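The woman who writes the Gustura recipe cards would rather not be thanked for them. "People come up to me and say they've made the leek thing," she says, stirring a coffee she has already stirred twice. "I never know which leek thing. There are at least four and I'm only proud of one."

Gustura has been putting out a box of cards every month from two rooms above a dry cleaner's in Wonamley. She has written 1,462 of them, a figure she knows because her accountant wanted it for something. She was paid by the card for most of that, and still thinks in lines. "You get 23 on the back. If the sauce splits on line 24, that's your own affair."

Before the cards she worked on the in-house magazine at Welari, a firm that sold conservatory blinds. It carried one recipe an issue, usually sent in by someone in accounts. "Every one of them was a cheesecake. I used to lie awake wondering how to introduce another cheesecake."

What does she think is wrong with most recipes? She looks out of the window for a while.

"The timings. 'Fry the onions for five minutes until golden.' Whose onions? I've had onions on since Monday."

She is also against the word "simply", against garnishes, and against any list of ingredients that includes water. Readers write in to disagree, mostly in pencil. One letter ran to several sides on the subject of lids. She answered it, and regrets that, as there is now a correspondence.

On testing

Every card is cooked at least twice, in an ordinary kitchen, on whatever bit of worktop is going. 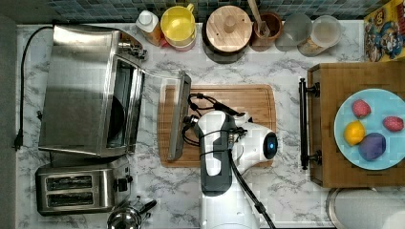

On giving up

She has promised to stop at the end of April. She promised the same thing last year, and went as far as buying a greenhouse.

"It's got 400 cards in it now," she says. "In boxes. The tomatoes never stood a chance."

Will she miss it? She thinks she might miss the letters, though she'd like it known that she won't be discussing lids.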